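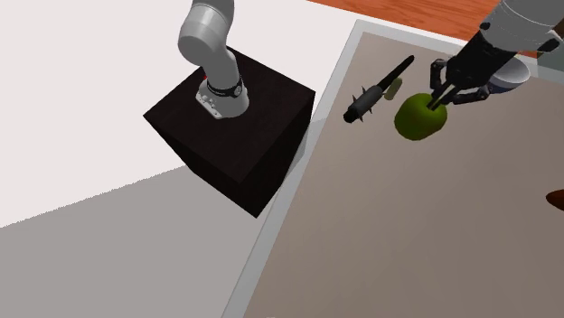
Maststead Hall kitchen and back stairs: July safety walk-round

Checked by Hazel Escobedo, Sunday, before the lunch crowd came in

Fire extinguisher by the stove: OK
Pin in, needle in the green, tag signed. Thank you to whoever moved the flour bins, I could walk right up to it this time!

Smoke alarms: OK, one comment
All of them sounded when I pressed the button. The one over the pantry is chirping again, so please put in a fresh battery before Keisha's baking class (she has been very patient with it).

Back stairs, handrail: NEEDS WORK
The bottom bracket has pulled away from the wall and the rail wobbles if you lean on it, as a lot of our older friends do. Alcides has longer screws and has promised me an evening this week. Until then, please send people around by the ramp.

Exit door to the parking lot: OK
Opens with one push. Do keep the folding chairs on the other side of the hall, I know it's a longer carry.

Refrigerator: OK
Both thermometers read fine. I threw out a jar of something from the spring supper, and I apologize if it was dear to anyone.

First aid box: RESTOCK
Down to 6 bandages and no burn gel at all. Corinne is adding both to the Craddock order.

Occupancy sign, main room: OK
Still says 109, still easy to read from the door.

Open items: pantry battery, handrail, first aid box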